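Andri Widmer kommt mit dem Velo und entschuldigt sich gleich zweimal für die 2 Minuten Verspätung. Seit Januar leitet er bei der Regionalbank Fodmont die Liquiditätssteuerung, und ich will wissen, wie man da noch ruhig schläft. «Sehr gut, danke», lacht er. «Wir hatten am Quartalsende einen Puffer, da wäre meine Vorgängerin neidisch geworden!»

Sorgen machen ihm eher die Einlagen. 19 Prozent liegen bei ganz wenigen Firmenkunden, und die können (theoretisch) innert 90 Tagen weg sein. «Das rechne ich jeden Morgen durch, noch vor dem Kaffee.»

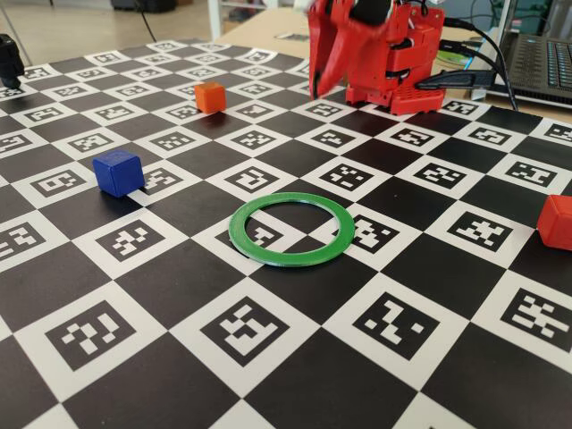
Roter Roboterarm auf gemusterter Matte

Ob die Fusion mit Skov noch ein Thema sei, frage ich dann doch. Er rührt lange in der Tasse. «Reden darf man immer», meint er, «aber unser Sparbuch heisst weiterhin Fodmont.» Mehr kriege ich nicht aus ihm heraus, dafür bezahlt er den Kaffee.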